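Chapter 11
Feeding the Laying Flock

A hen that lays well is doing something remarkable! Nearly every day she builds a shell out of calcium, and most of that calcium has to come from her feed (the rest she borrows from her own bones). This chapter looks at what goes into the trough, when to change it, and how to spot trouble early.

We start with protein. Growing pullets and laying hens need different amounts, and the switch from one ration to the other should follow the first eggs, or come just before them. Next comes calcium, usually offered as crushed oyster shell in a separate dish so each bird can take what she wants. Hens are surprisingly good at this! Grit gets its own section, as beginners often mix it up with oyster shell, and the two do very different jobs.

Water closes the chapter. Laying drops fast when the drinker runs dry on an August afternoon, so please don't skip those pages.

Key words: ration, pullet, grit, gizzard, crop
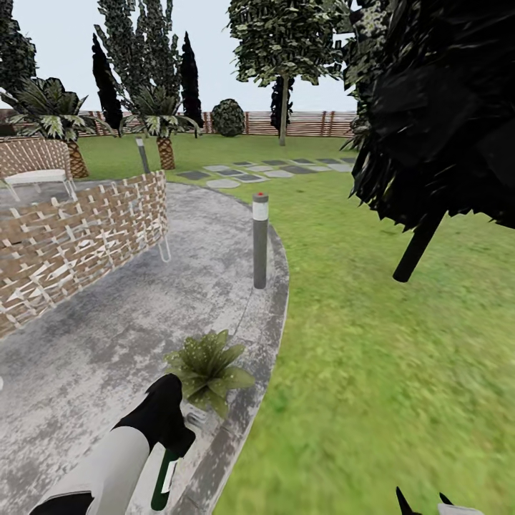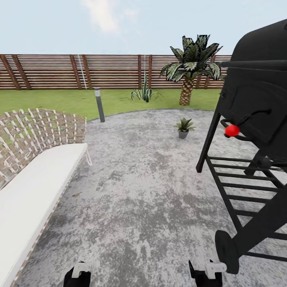
Selina Bachmann remarked, after reading a draft of this chapter, that she would put the water section first, and that her own hens stopped laying for days after one dry Thursday. Keep her comment in mind as you read Section 1.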